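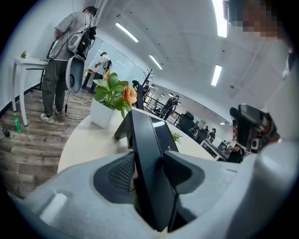 From: Thandeka Kruger
To: Gratgate office plants list
Subject: Re: [plants] Saturday watering and the round table

Hi all,

On Saturday, Sibel Gündoğdu wrote:

> Could whoever is in next please look at the plants on the tables? I gave them all a drink before I left, but I'm never sure about the flowering one. Also, are we keeping it on the round table or moving it to the side table by the wall? Remzi says it wants more light, Shiyu says leave it alone. I don't mind as long as someone decides before the April rota goes out.
>
> Sibel

Right, I'll decide then! Leave it on the round white table. The orange flowers look lovely against the white, and everybody walks past that table at some point in the day, so it gets noticed (and therefore watered, which was the trouble with the old fern). The side table has its own little pot already and I think a second one would be a squash, particularly if people go on putting their post down there.

On watering: please stick a finger in the soil first. If it's still damp an inch down, walk away. We lost two last winter to kindness — I was responsible for one of them, so no finger-pointing from me. When it does need a drink, do it at the sink, let it drain properly and then pop it back in the white pot. The spiky one on the same table wants far less, once a fortnight at the most, and I'd skip it altogether if the weather's dull.

Remzi, I do take your point about light. Could we try turning the pot a quarter every Saturday and see if the leaves even out? If it starts to sulk I'll happily move it nearer the glass partition for a bit.

Other bits while I'm here:

- Plant food is in the cupboard under the kettle, the Povitz one with the blue lid. Half a capful in a full can. Please don't use the Özkan stuff any more, it's meant for tomatoes.
- Snip off the flowers when they go brown, right down at the bottom of the stalk. Scissors are in the same cupboard, or they were on Saturday.
- There's a green plastic bottle on the floor by the leg of the side table. If it's yours, could you take it home or put it in the recycling?
- Şengül has offered cuttings from her spider plant at home. Yes please from me! We'll need 4 small pots, so if you have any spare in the shed do bring them in.

I'm away for the first week of April, so Shiyu, would you mind swapping with me? I'll do both of yours in return.

Thandeka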